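Small shelves, big pleasure: the Stollel gallery

Welcome to the shelf page! If you've found your way over from the workbench notes, you'll already know that I have a soft spot for very small furniture, the sort you can pick up with one hand and stand on a worktop, a desk or a deep windowsill. Big bookcases get plenty of love elsewhere. Little two-tier shelves hardly ever do, and I think they're wonderful.

I started collecting notes on them in March 2021, when Joris Baert gave me a bundle of pine offcuts and the drawings for a shelf he calls the Tromeo. It has two boards, four legs and not much else (well, and a coat of wax if you can be bothered). I made mine over a wet weekend, got one leg slightly wrong, sanded it until it stopped rocking and have used it every single day since. Tea on top, biscuits underneath!

What I love most about pine is how quickly it starts to look like yours. The corners soften, the edges pick up little dents, and a board that looked rather raw when you brought it home settles into something much friendlier. Gaëtan Jacquet tells me I should be using beech. He may be right, and I'm going to carry on with pine.

Pale pine, two tiers, with a white-and-purple packet lying flat on the upper board and artificial flowers in a faceted beige pot off to the left. I'm very taken with the raised, curved sides.
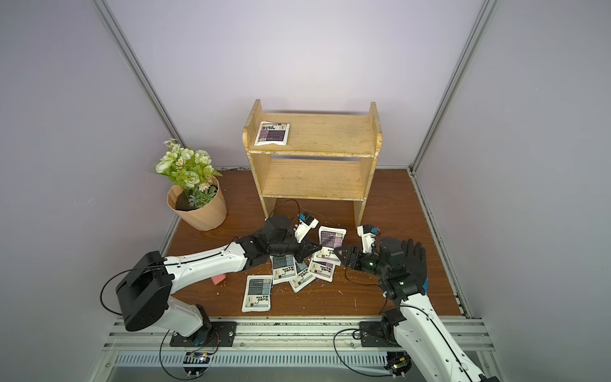
What is the best way to clean an unvarnished pine shelf?

Use a soft, barely damp cloth, wipe along the grain, and dry the board straight away with a clean one. For a greasy mark, add a tiny drop of washing-up liquid to the cloth. If the surface still feels rough once it's dry, a light rub with fine sandpaper will bring it back.

A few more thoughts on curved sides, as I can go on about these for hours. On a small shelf they make such a difference! A plain board with square ends is perfectly useful, but give it sides that rise above the top and you have something to rest a packet or a slim book against. The curve is kind to your knuckles too, when you're reaching across in a hurry. Chae-won Hwang cuts hers with a coping saw and finishes them by hand, and they come out beautifully smooth.

Flat packets are a joy to store on a shelf like this. Lay them down with the printed side up and you can find what you want at a glance. Stand them on end and they slump, at least they do in my house. I keep seeds, sachets of yeast and soup mixes together on the top board and leave the lower one for anything with a lid.

And flowers! I used to be snooty about artificial ones, then Mitiku Chala brought me a pot of roses and daisies for a dark corner where every real plant I owned had sulked. White and pale green look lovely next to light wood. Dust them with a dry paintbrush now and then and they stay fresh-looking for ages.

If you'd like to build a shelf yourself, mine is 40 cm wide and 24 cm deep, which fits nicely on a standard worktop with room to spare in front. Leave a decent gap between the boards, so you can get your whole hand in to wipe. The Wouters drawings are a good place to start if you want curved sides, and Unai Marín has kindly redrawn the side panel at full size so it can be traced straight on to the wood.

More shelves will be going up in June, including a painted one from the Drorkance workshop that I've been itching to show you.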